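Cluvine Notes: Tracing and Fixing Late Release on Basket Handles

Posted 11/7/24 by Mansa Ackah. Applies to Erkari grippers running the Prosa controller, version 6 and later.

A late release happens when the controller marks the basket as put down and starts the retract move while the fingers are still closed on the handle. The basket tips or gets dragged. On our test shop floor the fault showed up in June as a dragged basket and a wrist overload stop. The steps below find the cause and clear it.

Before you start

Press the stop button and wait for the drive light to go out. Do not pull the basket free by hand while the arm is powered -- the overload stop holds position, and the arm can jump when the load comes off. Support the basket from below, open the fingers with the manual release screw, then lift the basket clear.

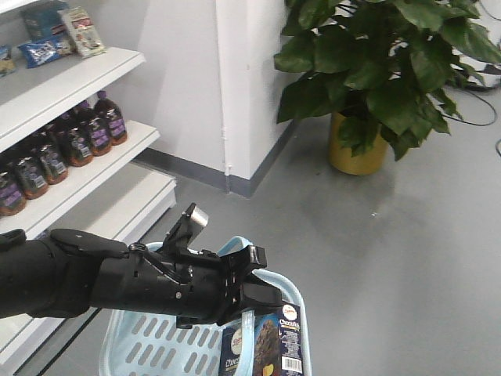 Save the event log before you clear the stop. Prosa overwrites the short log on restart, and the entry you need is in it.

Step 1. Read the log

Open the short log and look for code 556 (finger position not reached). If 556 comes before the retract command, the controller knew the fingers were closed and moved anyway. Go to Step 2. If 556 is missing, the position sensor gave a false open reading. Go to Step 3.

Step 2. Check the release wait

The setting is called release_wait and is given in milliseconds. Ours had been cut to 15 during a speed trial and never put back. Set it to 700. Then turn on block_on_556, which is off by default after an update. With it on, the arm will not retract until the code clears.

Step 3. Check the finger sensor

Power down. Inspect the sensor plug at the wrist for bent pins and reseat it. Check that the cable has slack through the full wrist turn. Power up, open the fingers fully, and zero the sensor from the service page. Close and open them again and compare the reading with the zero you stored.

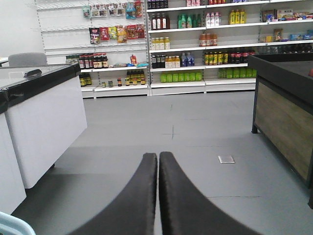
Step 4. Run a slow test

Run the first test at the lowest speed setting, with one person at the stop button and everyone else out of reach of the arm. Pick the route with care, as a tipped basket is easier to deal with away from glass. The aisle between our two checkout counters is open floor, but the shelving beyond it is stocked with bottles, so we set the travel limit well short of the back wall. Si-eun Yeom also added a soft limit on each counter side. Run empty first, then with a light load of boxed goods. Do not use liquids for this test.

At each release, watch the finger reading on the service page. It should reach the open value before the retract line turns active. If the two change together, go back to Step 2 and confirm that the setting was saved. Over a weak Wi link the page can lag, so trust the log over the screen. 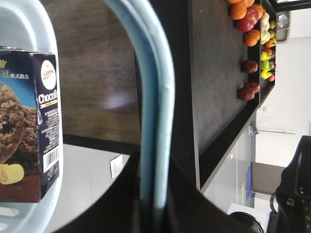

Step 5. Return to normal speed

Raise the speed one level at a time and repeat the release test at each level. Any new 556 entry means stop and drop back one level. Record the final release_wait value on the service sheet, along with the controller version.

If the fault returns with the wait set correctly and the sensor zeroed, take the gripper out of service and check the finger drive for wear. Do not raise release_wait further to hide it.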